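Two arms can set up a chessboard. Can they clear a table yet?
Forum: Home and Shop Automation > General talk 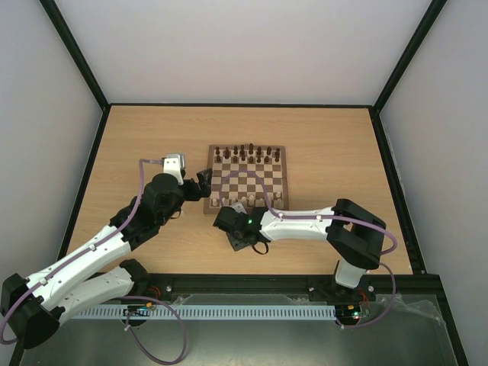

Colombo, Saturday, July 13, 2019

benchdog_riz
Posting this to get the argument out of the Gestex thread, where it was burying people's wiring questions. My position is that two arms over one table is the setup that gets us to real chores first. Chess pieces are a decent stand-in for small kitchen stuff. They are different heights, they tip over, and they stand close together in the back rows. If an arm can reach in for one and leave its neighbors alone, it can pick a glass off a crowded shelf.

I work second shift at a packing shop and we have 12 stations. I would hand over two of them tomorrow if something could do the job.
— Rizwan Nanayakkara

marlow77
I don't buy the glass part. A chess piece is solid, it has a known shape, and it goes back to a known square. A glass has a wet rim and somebody left a spoon in it.

Also, a board is flat and the table is bare around it. My kitchen counter has never looked like that.

oldfitter
Agree with marlow. I ran a Dolten cell for years. It was very good at one part in one orientation. The day purchasing changed the tray by a few millimeters we lost a shift. Chores are all changed trays.

tessa_k
The Dolten was blind, though, wasn't it? It went to taught points. You can't hold that against everything that came after. What I'd look at is the hose run. Those purple tubes are clipped to the links with slack left at the elbow, and one of them arches right over the middle of the board. In a chess setup, fine. Over a sink full of dishes it's going to catch on a pan handle.

benchdog_riz
Fair on the tube. You could route it tighter.

oldfitter
Route it tighter and you lose reach or you wear it out at the bend. We went through 400 feet of line in one year on two machines. Not a small point if you are the one paying.

jp_lathe
Shop floor and household are two different questions and this thread keeps mixing them. On a shop floor you get to build the room around the machine. Bolt both arms to a rail at the front edge, put up plain walls, keep people out. Done. At home nobody is giving up the dining table for that.

For the shop, I say yes, now, for some jobs. Sorting, kitting, loading a tray. For the house, no.

marlow77
What jobs, and at what speed? The Iren demo everyone passes around took 113 seconds to fold one towel. I timed it.

jp_lathe
Speed doesn't matter much overnight. If it kits 400 bags while the lights are off I don't care that I could do it faster.

marlow77
You care if it drops number 12 and stands there until morning.

oldfitter
Which is what ours did. More than once.

tessa_k
Can we talk about reach-over? Two arms sharing a board have to stay out of each other's way. One coming across the near edge is sitting right over the light pieces, so the other one either waits or goes around. People do this without thinking when they set a table together. I have written that kind of code and most of it ends up being "wait." So a second arm doesn't get you double the work. On the jobs I did it was worth having for holding things steady, and that was it.

benchdog_riz
Holding things steady is half of housework. Jars, bags, laundry, peeling anything.

tessa_k
Sure. I'm only saying don't price it as two workers.

jayasinghe_fan
Has anyone here used the Jayasinghe gripper pads? I have them on a small arm at home and they do well on mugs and badly on anything thin. Forks are hopeless, it pushes them around the drawer. Chess pieces would be easy, they stand up and have a neck to grab.

marlow77
That's my point from the first reply. Everything on a chessboard is standing up and waiting to be picked.

benchdog_riz
Then lay a few on their sides and mix the colors in a heap. Sort them back to their squares. Would you count that?

marlow77
I'd count it if it did the whole set with no one touching it, and then did it again with a different set.

oldfitter
Add a damp dishrag on top and I'll count it too.

jp_lathe
I can try the heap on my bench arm. It's one arm, no vision to speak of, so keep expectations low. Will post times in July if I get the gripper back from repair.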